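Recording pour-over coffee demos, two arms

Quick notes for anyone picking this up on the Tidov cell. Target is 100 good episodes per dripper. Keep each one under 300 frames if you can, trim dead time at teh start.

Home both arms, check the wrist cable isn't snagged, then hit record.

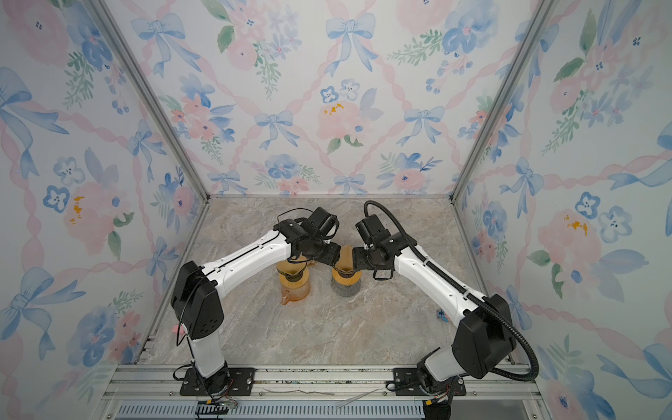
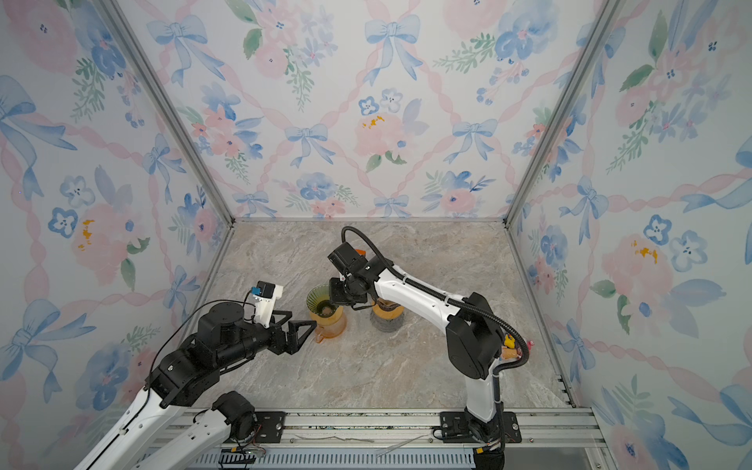

Swap the server and dripper between runs, otherwise the policy just learns one colour. Shift start positions a bit too. Bad grasp? Keep going if you can recover, those are useful. Dropped it, bin the episode. Tsutomu Nomura's label script wants 3 tags per run, dont skip them.

Related
Bundel: merging 464 episodes
Sirarstead arm calibration
Tsuji gripper settings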